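Clundton Neighbors Help Board
Home & Kitchen > Cleaning > Stuck-on messes

Burnt rice in my good pot, is it saveable?

Posted by dredbridge_dot, 27 May 2019

Hi all! I made rice pudding for a family get-together and got to talking on the phone, and now there's a black layer on the bottom of my stainless steel pot. It's a big 8 quart one and I love it to pieces. I've soaked it overnight in dish soap and got some of the top layer off with a wooden spoon, but the rest is like tar. Can I go at it with a metal scrubber or will that ruin the finish? Also, is there anything I shouldn't use the scrubber on? I have a mix of stuff in my kitchen, some nonstick, some enamel, and my grandmother's bowls.

Peadar Ní Mhurchú
Member, 113 posts

Oh, this is so fixable, don't throw that pot out! I have burned everything there is to burn (jam is the worst, if you're wondering) and stainless forgives nearly all of it.

Pour in enough water to cover the black part, add a good splash of white vinegar, and bring it to a boil. Let it bubble for 20 minutes with the fan on, because your kitchen is going to smell like a pickle jar. Turn it off, let it cool till you can handle it, and pour the water out. Then sprinkle in baking soda, enough to make a paste with whatever water is left, and leave it alone while you have a coffee.

After that, yes, get the metal scrubber out! Small circles, medium pressure, and rinse as you go so you can see where you are. It will leave fine scratches on the inside of the pot. I stopped caring about those years ago, but if yours has a mirror finish on the outside, keep the scrubber off that part and use a soft cloth.

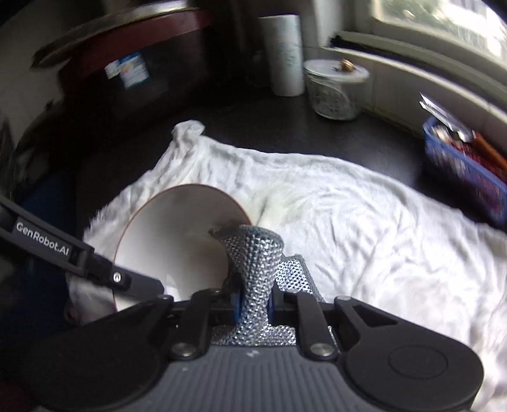

Silver mesh scourer, the kind I mean.

If there's still a brown shadow after all that, do the vinegar boil a second time before you scrub any harder. Mine took three rounds after the jam and it came up beautifully. I was so pleased I made my sister come look at it.

For your other things:

Nonstick: never, not even lightly. Warm water, soap, soft sponge.

Enamel: no metal. Baking soda paste and a nylon brush, and be patient with it.

Cast iron: okay for rust or really crusted food, but you'll need to season it again afterward. 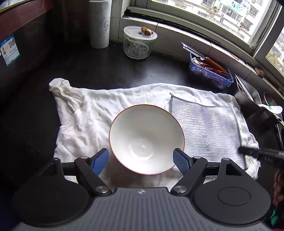
Grandma's bowls and other ceramics

Keep the metal away from these too. It can leave gray marks on a glaze, and a painted or colored rim is the first thing to wear off. I use plain baking soda on a damp cloth for tea stains and it's wonderful stuff. If there's any gold on yours, skip the baking soda and just use soap.

Let us know how the pot comes out!!

kuzmenko_k

Dishwasher tablet. Drop one in, hot water, leave it overnight. Done. Don't do it with aluminum, it goes dull. I did that to a pan last September and it never came back.

Plirkberg Pete

What they said about vinegar. You could also just buy a new pot, the thrift store by the bus station usually has a few. My wife uses ketchup on copper, not sure if it does anything for burnt rice.

dredbridge_dot

Thank you everybody! Two vinegar boils and the baking soda and I can see metal again!! There's one stubborn patch near the handle side, so that's getting a third go tonight. Peadar, the pickle jar warning was right, my son went and ate his dinner on the porch.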